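Comparing two hand-held grippers without fooling yourself

You have two hand-held grippers and an opinion about which is better. Put the opinion away for an hour.

1. Pick one dull task. We use moving a rubber block from one side of a table to the other. Exciting tasks produce exciting excuses.

2. Do 16 practice grabs with each gripper and throw the numbers away. Everybody is terrible at first, including Karthik Begum, who built our Noltgate fingers.

3. Check that the marker on each gripper is flat and clean. A thumbprint can ruin an afternoon.

4. Run 100 grabs per gripper, swapping tools every 20 or so. Your wrist gets tired, and whichever gripper goes last gets the blame.

5. Write down every miss, plus what the operator muttered. The muttering is often the better data.

6. Change operators and repeat. Saoirse Nic Giolla liked the Mornine until her ninth minute of holding it.

7. Look at the views from the grippers before you look at the scores. If the housing fills half the view, you want to know now.

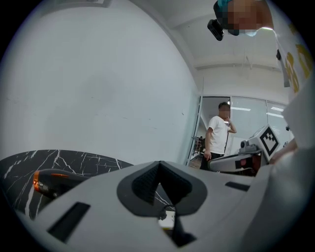
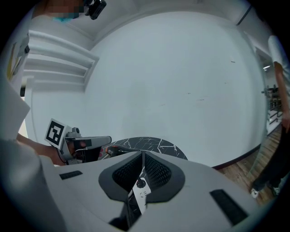
Both views: gray housing in front, the other hand-held gripper and its square marker beyond.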